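4.2 How landlords answered repair requests

We turn now to the part of the study that we enjoyed working on the most, which was reading what tenants and their landlords had written to each other when something in the home needed fixing. The Clamard office kindly let us read 681 repair requests from its rental homes, and the Hinditz office added another 100, all with the addresses taken out before they reached us. We went through every one of them by hand, and it was slow but rather pleasant work.

What struck us first was how much the opening reply seemed to matter. When a tenant heard back within 2 days, even if the message only said that a plumber had been called, the later letters in the file tended to stay friendly. When the wait ran to 9 days or more, the tone often changed, and small matters such as a dripping tap or a sticking door grew into long letters about the lease as a whole. We should say that the two offices keep their records quite differently (Hinditz still copies phone calls into a ledger, bless them), so we are careful about comparing one with the other.

We also looked at where in the home the trouble was. Kitchens came up more than any other room in both sets of files, and kitchen requests were the ones most likely to be sent twice. Tenants wrote warmly about managers who came in person, and a good many of them remembered such a visit when it was time to renew.
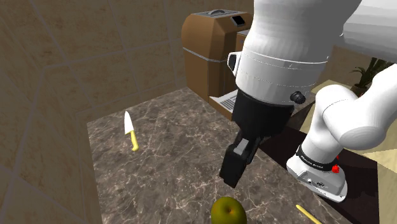 Figure 3. Robotic arm above a marble countertop in a simulated kitchen.

Renewal itself is harder to study, and we would ask the reader to be patient with us on this point. People leave a rental for all sorts of reasons, a new job or a new baby among them, and the files rarely tell us which. In June we went back to the Clamard records to see whether the move-out forms could help, but most of them had been left blank under "reason for leaving." We return to this in Section 5, where we draw on the Saragih tenant survey instead.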